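Friday, late

I am still a little shaky, so I write this before sleep. Janelle Pascual says I should write things down on the same day, while they are still in order in my head.

Today the arm did not stop when it should stop. I was at the small table in the corner, doing run 57, and the arm was going down to pick up the can. The fingers came down beside it and the arm continued to push. Normally the controller feels the force and stops by itself. The limit is set at 21 newtons, I put this number in myself in March. But the number on my screen went up and up, and I saw 68 before my hand found the red button. Then it was quiet. I could hear the fan of the controller and my own breathing.

No person was hurt. My left hand was on the edge of the table the whole time, and this is what I think about now. It should not have been there. The rule is that we stand behind the yellow tape when the arm is live, and I wrote that rule for the new people.

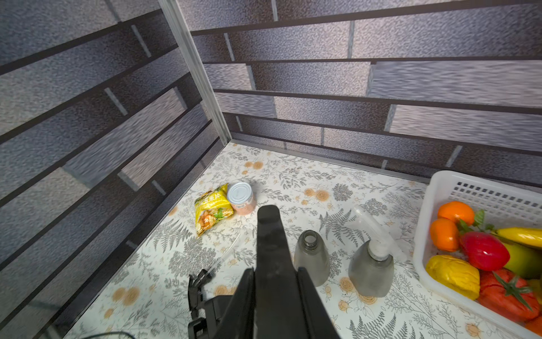
I spent the afternoon looking for the reason. First I read the log from the Wiltent controller, line by line, and the force values were all there, correct, with the right times. So the sensor was good. The controller knew that it was pushing too hard and it did nothing. I checked the cable to the stop circuit also, and it was good. Then I took all the objects one by one and wrote down which ones could break under such a force. The can worried me less than the two bottles to the right of the gripper, because they are translucent and look thin to me and the left one has no cap. If the arm had gone sideways and not down, it would have met them first. The basket of fruit at the right edge would move, I think, before anything in it was damaged.

At 4 o'clock Rommel Abella came back from the Nowicki building and sat with me. He found it in a few minutes, which made me happy and also ashamed. On Tuesday we installed the update from Drekedo for the gripper. The update writes its own safety file, and in this new file the force limit is still there but the action after the limit is changed from "stop" to "warn". So the arm was warning. It wrote 4 warnings in a window which I had closed to make more place on my screen.

Rommel was not angry. He said he also closes that window. We changed the action back to "stop" and he pushed against the wrist with a foam block, slowly, and the arm stopped at 21 each time. We did this until we both believed it. Then I wrote to Drekedo, a polite letter, I rewrote it three times so it would not sound like I accuse them. I also wrote to the people at Jomham, who have the same gripper and maybe the same update.

I did not do run 58. Rommel said go home, and I went.

For Monday: print the safety file and read it on paper before power on. Ask for the second stop button, on the left side of the table. Move the tape farther back. Call Mother, I forgot again.

My soup is cold now but I will eat it anyway.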